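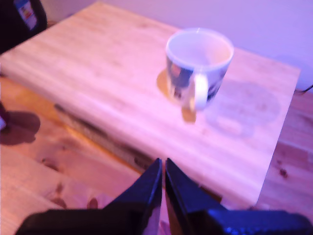
Plonance Riser Board

A thick, pale board that lifts things off your table. We have tried to make it sound more complicated than that and failed.

The Plonance is made in Starkton and sold without feet, drawers, lights or an app. You set it on whatever you have and it becomes a shelf. A low box works. So does a pair of bricks, or the collected Simix catalogs if you kept them. It will also lie flat on the table, where it makes a good spot for a mug and a poor spot for an argument about coasters.

On coasters

Use one. The surface is light and it remembers every drink you ever set down. We get mail about amber rings, cloudy patches and one very clear outline of a Mets souvenir cup, and the reply is always the same: light sanding, a little oil, and lower standards. Marks do not affect how the board works, seeing as it mostly just lies there.

In a small kitchen

Most buyers put it next to something large that they are not willing to move.

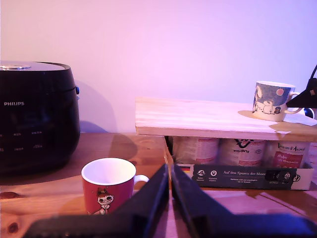 A rice cooker takes up a serious share of any table, and the mugs end up wherever there is room. A board on top of a cardboard box gives you a second level for one of them, and the box can hold the things you meant to put away in April. Swap the box for something sturdier when you get around to it – we won't check.

Keep the board to the side of the cooker and out of the steam. Wipe it with a damp cloth, then a dry one. No dishwasher, please.

Ordering

Boards ship in packs of 2. The spring run was 2000 boards, and 400 of them are left. Grain and color vary, and so do opinions about them.

Page updated Oct 21, 2019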